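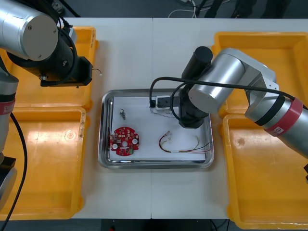 Small-parts sorting cell at Sivum: two arms, a lined steel tray and four yellow bins.

Sivum publishes gripper comparison for small electronic parts

August – Sivum has released results from a bench comparison of two parallel grippers, the Posby and the Fallico, on the sorting of mixed electronic parts. Both were tested on the same model of arm, with an identical controller and identical motion limits.

The test set consisted of circuit boards, connectors, modules and wiring harnesses. Parts were placed by hand in a shallow tray, and each gripper was programmed to move them to the bins on either side. Each gripper completed 192 picks. A pick was scored as failed if the part was dropped, left in the tray or released outside the bin.

The Posby recorded 7 failures and the Fallico 11. Most failures on both units involved harnesses, where a fingertip closed on one wire and missed the bundle. Rigid parts gave few problems, although the Fallico needed a slower approach speed near the tray rim.

"The totals are close, and we would not choose on them alone," said Güven Gezer, test engineer at Sivum. "Fingertip geometry had more effect on the harness results than grip force did."

A second series will use the Dlamini controller and a revised fingertip with a narrower profile. Tray, bins and scoring will remain unchanged.

The full report, including pick logs and controller settings, is available to integrators on request.

Media enquiries: Melahat Kılıçarslan, Sivum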